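Towel folding

Towel folding is the practice of reducing a flat towel to a compact, layered shape for storage, transport or presentation. It is carried out in households, laundries, hotels, gymnasiums and hospitals, and is normally the last stage of laundering, following drying. The term covers plain storage folds, which are the subject of this article, and decorative folds, which are treated separately.

Material

Most bath and hand towels are made from terry cloth, a woven fabric with uncut loops of yarn standing out from one or both faces. The loops increase the surface area available for absorbing water. They also give the cloth its bulk, and it is this bulk that governs how a towel behaves when folded. A terry towel does not take a sharp crease. Each fold forms a rounded edge, and the radius of that edge grows with every further layer.

The weight of terry cloth is stated in grams per square metre. A cloth of 400 grams per square metre is usually regarded as light to medium and folds readily into small bundles. Heavier cloths tend to spring open unless the last fold is weighted or turned underneath. The hems at the two ends are flat-woven and stitched, and are stiffer than the looped area. Where a hem falls on the outside of the bundle it shows as a line or low ridge.

Common folds

The half fold is made by bringing one short end over to meet the other. Two half folds made one after the other in different directions give four layers, known as a quarter fold. A further two give 16 layers, a thickness that is practical only with thin cloths such as tea towels.

The third fold, or trifold, is made along the length of the towel. One long side is brought two-thirds of the way across and the other is laid over it, so that both side edges are enclosed or lie flush with a fold. The resulting strip is then halved or folded in three again. Trifolded towels are narrower than quarter-folded ones and are preferred for shallow shelves.

The roll is not strictly a fold, although it generally begins with one. It is used for baskets and luggage, where towels are stood on end or packed side by side.

Work surface

Folding is best done on a flat surface at waist height, large enough to take the towel at full width. Ordinary tables and desks are widely used. Wood-grain tops offer little resistance to terry cloth, and the towel can be turned on them without being lifted. Office desks often have a grommet, a lined circular hole through which cables are led. The hole has no effect on folding, but its rim may catch a loose loop if the towel is dragged across it.

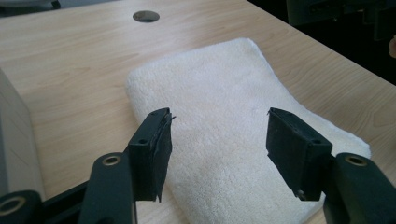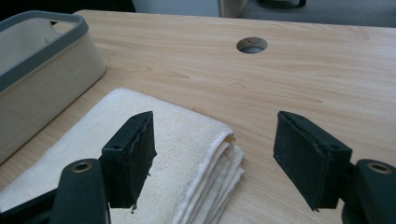

Folded terry towel on a wood-grain tabletop with a cable grommet. In the second view the edges of the stacked layers are visible, and a fabric storage basket stands on the table.

Orientation

A folded towel has one or more closed sides, formed by the folds, and at least one open side at which the edges of the layers can be seen. By convention the closed side faces outwards on a shelf. This gives an even appearance and allows a single towel to be drawn out without separating the layers of its neighbours. In baskets the orientation matters less — towels are lifted from above, and the closed side is usually placed uppermost.

A study of linen rooms by Hiba Shboul, carried out at the Tandotbridge laundry school in 2000, recorded that open-side storage was the commonest cause of refolding.

Storage

Folded towels are kept on shelves, in drawers or in baskets. Fabric baskets are light and do not snag the loops, but their sides may bow outwards if filled tightly. The rim is commonly bound with a strip of contrasting trim, and handles may be sewn on or formed as openings in the wall. The fold is chosen to suit the container. The width of the bundle should be slightly less than the internal width of the basket, which allows for some spreading as the cloth relaxes.

Towels should be fully dry before they are put away. Moisture held between layers disperses slowly and may give rise to a musty odour.

Terminology

Usage varies between trades. In the handbook compiled by Tuấn Đặng for the Hoàng laundries, a "bundle" is a single folded towel and a "stack" is a pile of bundles. The Kolton system, used in some hotels, reverses the first of these and reserves "bundle" for a tied group of towels. The Calusel fold is a trifold in which both hems are turned inside before the final fold — it is slower to make and is used mainly for display.

See also

Terry cloth
Linen cupboard
Napkin folding
Laundry

This page was last edited on 15/01/2023.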